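Howlader Street Studio, monthly walk-through with my comments

Date: February 11, 2019
Walked by: me, with Endang Kusuma holding the clipboard for the first half

Front door and entry
Door closes on its own: OK
Mat flat, no curled corners: NO. The left corner is up again. I stuck it down with carpet tape in December and I guess that was that for the carpet tape. New mat please, a heavier one!
Exit sign lit: OK
Path to the door clear: OK now. There were 6 boxes of Doltico paper stacked by the coat hooks when we came in, and Endang and I moved them to the back shelf before I wrote anything down (so technically a pass, but come on, folks).

Main room
Extinguisher in place, needle in the green: OK. The tag is getting hard to read, so I copied the date onto the inside of the cabinet door.
Smoke alarm tested: OK, and very loud. Sorry to the people upstairs.
Outlets and covers: one cracked cover behind the radiator. It still holds but I don't love it. Chaminda Siddiqui has spare covers in his van and says he'll swap it when he's next in.
Stools: the wobbly one is back in circulation. I wrote DO NOT SIT on it last time and somebody put a cushion over my note. It's in the hall closet now. 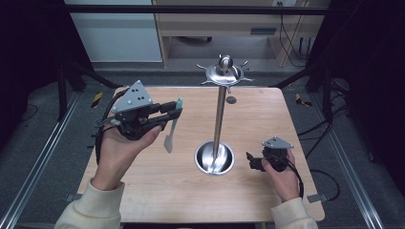 Lighting: two tubes out over the sink, the rest fine. I'd really like us to change both at the same time so we aren't dragging the ladder out twice. Ladder feet are OK, by the way, and the spreader bars lock.

Sink and kitchenette
Hot water: comes up quickly, maybe a touch too hot for my taste. I turned the Plesto heater down a notch and will check it next time.
Under the sink: dry, no smell
First aid kit: mostly OK. Low on the small bandages (always the small ones), and the eye wash runs out of date soon. Please don't "borrow" the scissors, they live in there.
Kettle cord: OK

Back room and stairs
Handrail: tight top and bottom
Stair treads: 11 in all, and the grip strip on number 6 is peeling at one end. I pressed it back down, but it needs glue.
Shelves: the Fundolia rack is rated for 200 pounds a shelf and we're well under, even with the paper up there. I'd still like it screwed to the wall before summer.
Back exit: opens from inside without a key, OK

Still open from last time
Gutter over the back step. It drips right where you put your foot, and when it freezes it's a skating rink. I've put a bucket of sand by the door, so use plenty.

Next walk-through: second Monday, same time, bring a flashlight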